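Open Day at the Pradier Tile Works

I have wanted to get inside the Pradier works for years, ever since we retiled our back porch and I fell hard for their sand-colored squares. They open the doors once a year, in June, and this time I finally got my name on the list. I was at the gate well before nine, with a thermos and far too many questions!

The works sits on the edge of Prernport, down by the old canal, and from the road it looks like nothing much. Inside it goes on and on. They took us through in groups, and ours was led by Heather Rewi, who started there in the glazing room and now looks after the kilns. She talks fast and walks faster, so wear good shoes if you go.

The clay yard

We started outside with the clay, which comes in by truck and sits under a long roof until it's wanted. There are two kinds, a gray one and a much redder one, and the recipe for mixing them hasn't changed much since the first owners. Heather let us squeeze a handful of each. The red is smoother than I expected, almost like butter, and I still had some under my nails at dinner.

After that comes the press room. It is LOUD. They hand out earplugs at the door and you'll want them. The big press does 48 tiles a minute, and they come down the belt looking like slices of wet cardboard. Vinh Sầm, who runs the early shift, picked one off the line and snapped it in half for us so we could see how the grain runs. You could hear everybody go "ooh" even through the earplugs.

The glazing room

My favorite part, easily. I had always thought of beige as one color, and they keep a drawer with 213 test glazes in it, dozens of which I would have called beige before that morning. Oanh Vũ mixes the warm ones. She showed us how a tiny change in iron takes you from cream to sand to tan, and how a pale, narrow grout line will calm down a wall where the tiles vary from one to the next. I've been staring at other people's bathrooms ever since.
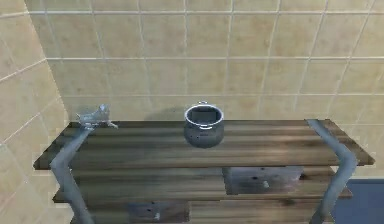 The kilns

The tunnel kiln is roughly 270 feet long, and the tiles ride through it on little cars at a crawl. You can look in through a small round window halfway along (there was a line for it, and I went twice). The glow is a deep orange, and you feel it on your face right through the glass. Traian Voicu has worked this end for most of his life and can tell from the color how the firing is going, though he does check the gauges too.

They don't sell seconds on the line anymore, but the yard shop does, and that's where I lost an hour. Boxes of odd tiles, trim pieces, and a whole crate of old stair edging. I came home with 100 sand squares and no plan for them. My trunk has never sat so low.

Lunch was at the Đoàn counter across the street, noodle soup and iced coffee, and half our group ended up at the same long table comparing what we'd bought.

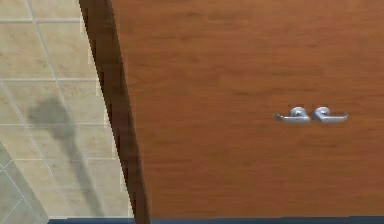 In the afternoon there was a hands-on session, and I nearly skipped it because I was so full of soup. Don't skip it! Lộc Vương gave each of us a plain fired tile, a brush and three pots of glaze, and let us loose. Mine was meant to be a heron. It will be fired with the next batch and mailed out, so we'll see what it looks like by then.

Tickets are free but you do have to put your name down ahead of time, and the morning groups fill up first. Parking is along the canal side. Kids have to be tall enough for the kiln walkway, so call and ask before you bring little ones. I've already asked Heather to put me down for next year, and my sister is coming too.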